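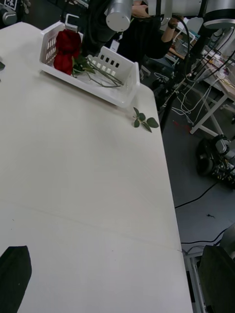
March
By Adel Filali

The case for letting small traders carry their records with them

A florist, a piano tuner or a mobile hairdresser who sells through an online marketplace builds up something of real value over the years. It consists of completed orders, customer ratings, response times and a record of disputes settled. In most cases this record cannot leave the platform on which it was made. A trader who wishes to move to a rival must begin again with a blank page, and will usually be placed at the bottom of the listings until new customers take a chance.

This paper argues that the record should belong, for practical purposes, to the trader, and that marketplaces above a certain size should be required to hand it over in a form that others can read.

The position of the marketplaces deserves a fair hearing. Stamach, which lists home services in much of the north, maintains that its ratings are the product of its own investment in checking and moderation. Tejada has made a similar point about its seller scores. There is some force in this. A rating means little unless somebody has removed the false ones, and that work costs money. It does not follow, however, that the trader who did the jobs should have no claim on the result. A bank invests heavily in keeping its accounts in order, and its customers may still take their payment history elsewhere.

The effects of the present arrangement can be seen in the fees. When Bovness raised its commission last year, we wrote to traders who had used the service for at least 2 years and received 706 replies. Of those who had thought seriously about leaving, 63 per cent gave the loss of their reviews as the main reason for staying. Price came up far less often than we had expected, as did the quality of the rival services. Replies of this kind are no substitute for a full study, and people who are annoyed are more likely to write back. Even so, the finding matches what local trade bodies have been hearing for some time.

It may be objected that small traders have always depended on a place. The covered market at Prallurberg opened in 1907, and a stallholder who gave up a pitch there could hardly expect to take the passing trade along. But regular customers knew the stallholder's name and face, and could follow to the next street if they chose. Online, the customer often knows only the name of the platform. Contact details are hidden until an order is placed, and in some cases afterwards as well.

What would a workable rule look like? My colleague Fouad El Idrissi has proposed a standard record with a small number of fields: the date trading began, the number of completed orders, the average rating and the share of orders that ended in a refund. Written reviews would be left out at first, as they raise harder questions about the privacy of the people who wrote them. I would go a little further and include reviews where the customer has agreed – a single tick box at the time of writing would do.

The record would need to be signed by the platform that issued it, so that it could not be altered on the way. It should be free to the trader, and supplied within a month of a request. A receiving platform should be free to decide how much weight to give it, provided that the same approach is applied to every applicant and set out in its terms.

There are risks. Large platforms might use imported records to draw the best traders away from smaller ones, and a bad score would travel as easily as a good one. The first of these can be watched by the regulator and reviewed after a fixed period. The second seems to me a fair price, although older complaints should drop off the record in time.

Ministers have so far preferred a voluntary code. The larger marketplaces have had ample opportunity to draw one up and have produced a statement of principles, with no timetable attached. Legislation on this point could be short, and there is room for it in the coming session.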